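Stadeck quilted throw, single - review

Bought in June for the spare bedroom, used there since as a bed layer and, more often, as a cover for whatever flat surface needs one. Pale blue-white ground, diagonal stripes, line-drawn motifs. The size tested is the single. Mawar Siregar has the double and supplied the washing notes for it.
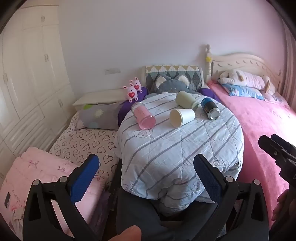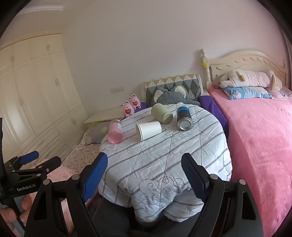

Striped quilt, with cups, a can and a clear pink-tinted container on their sides.

Construction. The outer is a plain weave with a slight sheen when new, which went after the second wash. Quilting lines are narrow and evenly spaced. I found one skipped run of stitches near a corner, 20 mm long, and closed it by hand. The filling is polyester throughout. On my kitchen scale the single came to 1,242 g before washing.

Drape. Good for a filled fabric. It falls in loose folds and does not stand away from an edge as the older Genon throw did. It also slides. On a smooth top it needs something under it, and a strip of rubber mesh was enough.

Surface. The padding is soft enough that anything with a narrow base will tip if the cloth is pulled or leaned on. Do not put full cups on it. A tray solves this. Spilt tea was blotted within a minute and left a faint ring, which came out at 40 degrees. Cola needed two washes.

Washing. Line drying took most of a day indoors. Mawar reports that the double fills her machine and comes out with the filling pushed to one end unless it is shaken out straight away. The single did not do this. No colour loss on the stripes so far. The stitched motifs have puckered slightly, more on the drop than on the flat.

Compared with the Menon equivalent, the Stadeck is thinner and folds smaller - it goes into a standard drawer, the Menon does not. The Menon is warmer. For a bed in winter I would take that one.

Faults: the skipped stitches, a care label sewn where it scratches, and a storage bag whose zip failed on the third use. Prarnon, who sold it, replaced the bag without argument.

Four out of five. The double is harder to recommend for a small machine.

Severino Bravo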